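Product Review: Undach Printed Table Cover, Color Block Pattern
Reviewed for the Godov Teaching Supplies Bulletin, October 2022

Purpose of the review

Member schools and small laboratories regularly ask this bulletin for advice on covering tables that serve more than one purpose. A bench used for liquid measurement in the morning may be needed for paper work or a parent meeting by evening, and the standard gray bench mat is neither attractive nor easy to store. The Undach table cover is sold for dining use. It was submitted for review by a member school that had adopted it for its measurement corner and wished to know whether others should do the same.

The cover was purchased at the regular price from Wudden, a household goods retailer. The manufacturer had no part in the review and did not see the text before publication.

Description and fit

The pattern is in the Mondrian manner: thick black lines forming a grid, with rectangles of red, blue, yellow and white between them. Several plainer patterns are offered under the same product name and were not reviewed. The cover arrives folded in a flat sleeve. The fold lines were pronounced on arrival and remained visible for 8 days, after which they had relaxed enough to be of no concern. Purchasers who need a flat surface at once should roll the cover around a tube overnight before use.

The stated length is 2170 millimeters, and our sample measured slightly under that figure. It was long enough for the table on which it was used, with an overhang at each end. Schools with longer benches will need two covers, and should note that the pattern does not align from one cover to the next. We do not regard this as a serious fault, but it will be noticed.

Behavior with liquids

Small amounts of water were poured on the surface and left standing before being wiped away with a paper towel. No water reached the table beneath in any of these trials. The edges are less dependable. The hem took up water on two occasions and stayed damp into the following day. Spills near the edge should be wiped promptly and the hem lifted away from the table to dry.

Food coloring, commonly used in density and dilution exercises, left a faint pink mark on one of the white rectangles. The mark was reduced by dish soap but not removed. Staff who expect to work with dyes should place a tray on the cover first. The cover was not tested with acids, solvents or hot glassware, and it should not be used with any of them.

Use with small glassware

The chief question put to us was whether so busy a pattern interferes with reading a volume through clear glass. Our answer is a qualified yes. When a small beaker stands across a black line, the line bends in the water and can be mistaken for the level by a beginner, particularly where the graduations are faint.
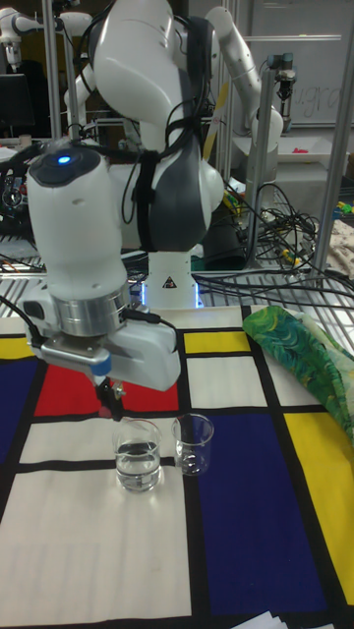
The difficulty is largely resolved by moving the beaker fully onto a white rectangle and bringing the eye down to the level of the liquid. A plain white card held behind the glass is better still, and costs nothing. On the red and blue rectangles, pale graduation marks were easier to find than on white, but the meniscus was harder to judge. We recommend that each group be assigned one white rectangle for readings and use the colored ones for glassware waiting its turn. Several teachers reported that the grid was a help in giving directions, as in "set the larger beaker beside the red."

Stability was acceptable. Small beakers stood level once the fold lines had gone. The cover does slide if pulled from the side, and clips are advisable wherever younger pupils are seated. Undach does not supply them. The Tshabalala spring clips reviewed in an earlier bulletin held well on a table edge of ordinary thickness — they are sold in packs of 13.

Recommendation

The Undach cover is recommended, with reservations, for demonstrations and exercises involving plain water. It is not recommended as a substitute for a proper bench mat. Its price compares favorably with that of a mat of similar size, and it folds small enough for a desk drawer. Orders of 800 or more should be placed directly with Wudden, as local branches hold limited stock of this pattern.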